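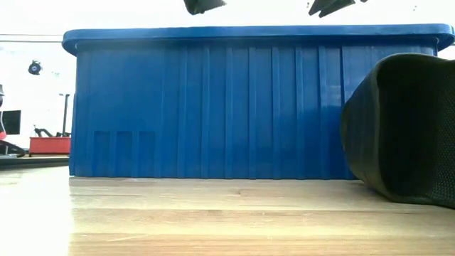 Blue storage bin with lid, on tabletop.

Ticket 190 - Records Storage, Stovport office
Status: Closed
Opened by: Eliécer Puma
Subject: Label printer feeds blank labels between printed ones

Reported issue
The user reports that the label printer in the records room advances one blank label after each printed label. Bin labels for the July archive transfer cannot be completed. The fault began after a new roll was fitted.

Steps taken
1. Printer restarted and roll reseated. No change.
2. Test page printed from the device menu. The test page was correct, with no blank label following it.
3. Print template reviewed in Gravanico. Label height was set to 50 mm. The labels on the new roll measure 38 mm.
4. Template height corrected and saved. The first label printed correctly, but the second was again followed by a blank.
5. Local driver settings found to hold the former size. Settings cleared and gap sensor calibrated with the new roll in place.
6. Batch of 40 labels printed without blanks.

Resolution
The page size in the driver did not match the template. Both are now set to the same height. The corrected template has been saved to the Warraich shared folder, and the former version has been withdrawn.

Note to users
Staff who saved a personal copy of the template should delete it and open the shared version - personal copies are not updated by the service desk.

Closed Saturday, August 1, 2026, with the agreement of the user.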